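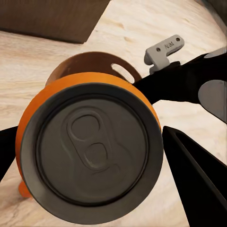 Figura 1. Lata naranja con tapa gris y anilla.

Proyecto Pretik: qué pasa con los envases del recreo
Memoria final del trabajo de grupo, Ciencias Sociales y Medio Ambiente
Coordinación del grupo y redacción: Rigoberto Serrano
Requena, junio de 2019

1. De dónde sale el trabajo

El nombre Pretik no significa nada. Lo propusimos el primer día como nombre provisional, lo escribimos en la carpeta con rotulador permanente y ahí sigue. El tema costó más. La primera idea era estudiar la contaminación del río, pero ninguno quería ir al río en invierno, y la segunda era entrevistar a empresas de reciclaje, que no contestan a los correos de un instituto. Nos quedamos con lo que teníamos delante todos los días a las once: el patio después del recreo.

El centro tiene papeleras amarillas, azules y grises. Las amarillas llevan un cartel plastificado que explica en cuatro colores qué se echa dentro. Las grises no llevan cartel. La pregunta del trabajo era si el cartel sirve de algo, y de paso saber cuánta gente dice que recicla y cuánta lo hace. Ya sospechábamos que las dos cifras no iban a coincidir, pero el profesor nos recordó que una sospecha no se puede poner en un gráfico.

2. Cómo lo hicimos

El trabajo tiene dos partes. La primera es una encuesta anónima en papel que pasamos en las tutorías de la ESO y de primero de Bachillerato. Recogimos 154 cuestionarios válidos. Los no válidos fueron los que venían en blanco, los que tenían todas las casillas marcadas y uno que estaba firmado por un futbolista.

La segunda parte fue el recuento. Durante 15 días lectivos, al acabar el recreo, vaciamos las papeleras del patio y del pasillo de la cantina sobre una lona, separamos los envases y los apuntamos en una hoja. Usamos guantes. Las pinzas largas que pedimos en el presupuesto no llegaron nunca. Al terminar se echaba cada cosa donde tocaba, de modo que en esas semanas nuestro instituto fue seguramente el que mejor recicló de la comarca, aunque el mérito fuese de seis personas con mala cara.

Clasificamos los envases en latas, briks, botellas de plástico, vasos de la máquina y envoltorios. Los envoltorios nos dieron problemas desde el principio. Una bolsa de patatas es un envase, eso está claro. El papel de aluminio de un bocadillo, según a quién preguntes, es un envase, no lo es, o depende de si lleva tomate. Después de discutirlo una tarde entera decidimos contarlo aparte y no volver a hablar del asunto.

También apuntamos en qué papelera aparecía cada envase. Lo que estaba en el suelo se anotaba como «suelo», incluido lo que estaba en el suelo a un palmo de la papelera, categoría para la que alguien del grupo quiso abrir una columna propia con el título «lo intentó». No se aprobó.

3. Lo que dice la gente

La pregunta principal de la encuesta era: «Cuando terminas una lata o un brik en el recreo, ¿lo tiras en la papelera amarilla?». De los 154 que contestaron, 63 marcaron «siempre». El resto se repartió entre «casi siempre», «a veces» y «nunca», por ese orden. La opción «nunca» fue la menos elegida, y sospechamos que también la más sincera.

Había además una pregunta abierta sobre los motivos para no reciclar. La respuesta más repetida fue que la papelera amarilla está lejos. Medimos las distancias con una cinta de Educación Física y es verdad a medias: junto a la cantina hay una amarilla y una gris pegadas, en el mismo poste. Para quien se sienta en las gradas del fondo sí que hay que andar. Las gradas del fondo son también donde más gente se sienta, así que alguien podría haberlo pensado antes de atornillar los postes.

Otras respuestas que merecen conservarse, copiadas tal cual:

«Luego lo juntan todo en el mismo camión».
«Reciclo en casa, aquí estoy descansando».
«No sé de qué color veo el amarillo».

La primera nos pareció importante, porque aparece escrita de muchas maneras distintas. Preguntamos en conserjería y nos explicaron que la bolsa amarilla va a un contenedor y la gris a otro, y que los contenedores los recogen vehículos diferentes. Lo comprobamos en persona una mañana, llegando tarde a Matemáticas con justificante.

4. Lo que dicen las papeleras

En total contamos 2982 envases. Es un número que impresiona mucho en una diapositiva y bastante más encima de una lona en junio.

Las latas fueron lo más fácil. Se reconocen de lejos, no gotean tanto como los briks y, si se pisan, ocupan poco. Casi todas llegaban con la anilla puesta, lo que nos obligó a abandonar la hipótesis de un compañero según la cual todo el instituto colecciona anillas para una causa benéfica que nadie sabe cuál es. Los briks de zumo venían con la pajita dentro, con la pajita fuera o con la pajita convertida en otra cosa.

El resultado que más nos sorprendió es que las latas acababan en la papelera amarilla con mucha más frecuencia que los briks. Nuestra explicación es que un brik parece cartón y la gente duda entre amarilla y azul. Ante la duda elige la gris, que no compromete a nada. El cartel plastificado sí que incluye el dibujo de un brik, pero está abajo a la derecha, justo donde alguien pegó una pegatina de Brirnstead, un grupo de música de segundo de Bachillerato que se ha disuelto y sigue haciendo publicidad.
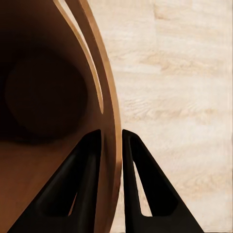 En la segunda semana quitamos la pegatina de dos de los carteles y dejamos las demás como estaban, para comparar. Los briks bien tirados subieron un poco en esas dos papeleras. No nos atrevemos a decir que fuera por la pegatina. Coincidió con una charla de tutoría sobre medio ambiente y con varios días de viento, que reparte los envases según su propio criterio.

Los vasos merecen párrafo aparte. La máquina de la marca Jelano que hay en el pasillo de la cantina sirve el chocolate en un vaso de plástico marrón y, al lado, tiene una papelera gris. Solo gris. Es decir, que quien quiera reciclar el vaso tiene que salir al patio con él en la mano, cruzarse con todo el mundo y volver a entrar. Encontramos los vasos donde cabía esperar. En este caso no creemos que se pueda echar la culpa a la educación en valores.

5. Comparación entre las dos partes

Aquí hay que ir con cuidado. La encuesta pregunta a personas y el recuento mira envases, y un envase no dice de quién es. Puede que los que contestaron «siempre» reciclen siempre y que toda la basura mal puesta sea de los demás. También puede que los que más reciclan sean los que menos envases gastan, porque traen la cantimplora de casa. No pusimos ninguna pregunta sobre cantimploras. Nos dimos cuenta cuando los cuestionarios ya estaban fotocopiados, y la fotocopiadora tiene un cupo.

Con todas esas precauciones, las papeleras grises del patio estaban bastante más llenas de envases de lo que permitiría imaginar la encuesta. Alguien exagera. Repasando nuestras propias respuestas, que también entraron en el montón, descubrimos que los seis miembros del grupo habíamos marcado «siempre».

6. Problemas y cosas que haríamos de otra manera

El recuento cambia lo que se quiere medir. A partir del tercer día, la gente nos veía llegar con la lona y algunos se acercaban a la papelera amarilla con mucha ceremonia. Otros hacían justo lo contrario para ver qué cara poníamos. Una solución sería contar a escondidas, pero es difícil esconder una lona azul.

Las hojas de recogida de datos eran demasiado pequeñas y estaban en horizontal, y dos se mojaron con zumo. Los números de esas dos se pudieron leer. La próxima vez usaríamos carpeta dura y lápiz.

Tampoco separamos los cursos. Hubiera sido interesante saber si los pequeños reciclan mejor que los mayores, como afirman todos los pequeños que hemos consultado.

7. Propuestas para el centro

Poner una papelera amarilla junto a la máquina de chocolate. Es la propuesta más barata y la que más nos importa.

Mover uno de los postes a las gradas del fondo. Hemos marcado el sitio en el plano del anexo con una cruz. La segunda cruz es un error de impresión.

Rehacer los carteles con el brik en grande y arriba, y colgarlos a una altura a la que no llegue un alumno de Bachillerato con una pegatina. Esto último quizá no exista.

Repetir el recuento el curso que viene con otro grupo. Dejamos la lona en el armario del laboratorio, doblada y limpia, con los guantes que sobraron y una plantilla de la hoja de datos ya corregida. La llave la tiene el departamento de Biología y hay que pedirla antes del recreo.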